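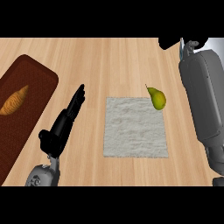

From: Yolanda Park
To: Blackwood Bakers list
Date: June 8, 2018
Subject: Re: [blackwood-bakers] Croissants going flat in a warm kitchen

Hi Ksawery, hi all,

Sorry for the slow reply, I've been away at my sister's and her internet comes and goes with the weather. I've put your message in below in chunks so I can answer as I go, otherwise I'll forget half of it.

Ksawery Rutkowska wrote:
> I have now made the list recipe 5 times and every batch does the
> same thing. Lovely layers when I cut the dough, then after proving
> there is a puddle of butter on the tray and they bake up like
> bread rolls.

Oh, the puddle! I know that puddle so well. It's nearly always the prove being too warm. The recipe in the files section says "a warm place", and that was written by someone with a freezing farmhouse kitchen (me, in January, wearing a coat). Butter starts going soft long before the yeast is properly happy, so if you've got them in the airing cupboard or in the oven with the light on, please stop doing that. Just leave them on the side with a big plastic bag over the top and go and do something else for a couple of hours. Three, if they still look tight. They should wobble a bit when you nudge the tray.

> I am using the Dinus butter in the gold paper because it was on
> offer. Could it be that?

I haven't used that one for croissants so I can't say, though I've made perfectly good shortbread with it. What I'd do is take it out of the fridge and try to bend a slab. If it bends, great. If it snaps, give it ten minutes and try again. I bash mine flat between two sheets of baking paper with the rolling pin, which frightens the cat but does get it all the same softness the whole way through. Lumps of hard butter tear through the dough when you roll, and then it leaks no matter how careful you are later on.

> Also, how much flour do you use when rolling? Mine sticks to
> everything, and my block is 100 g of butter to 250 g of flour if
> that helps.

That's a little less butter than I use but it's a fine place to start, and a bit easier to handle too. Flour the worktop more than you think you should and then brush it all off before you fold. I've got an old pastry brush that does nothing else. If it's sticking badly in this weather then the dough has got too warm, so back in the fridge it goes, half an hour, even if you're in the middle of a turn. I once did a whole batch in six little bursts during a heatwave and they were some of the best I've made!

> Last thing. Do you egg wash before or after proving? The Zukeck
> book says both.

Both is right, but go gently. One thin coat when they're shaped, another just before the oven, and keep it off the cut edges or the layers glue themselves shut. I add a spoonful of milk to mine. My neighbour uses only the yolk and hers come out a deeper colour, so do that if you like them dark.

One more thing you didn't ask about, which is the oven. Mine lies. I bought a cheap hanging thermometer from the hardware place on the Zostov road and found it was a good bit cooler than the dial said, and a cool oven gives the butter plenty of time to run out before the outside sets. Heat it for longer than seems sensible, and don't open the door to look for the first ten minutes (I know, I know).

And do freeze some! Shape them, freeze them flat on a tray before they've proved, then bag them up. Take out what you want last thing at night, leave them covered on the side, and they're usually ready to bake by breakfast. In high summer I move them into the fridge overnight instead and give them an hour or two out in the morning.

Has anyone else got a way of keeping the worktop cool? I've heard of people putting a roasting tin full of ice on it beforehand, and I'd like to know if it's worth the mess.

Let us know how batch six goes, Ksawery. If it's flat again, slice them up for bread and butter pudding.

Yolanda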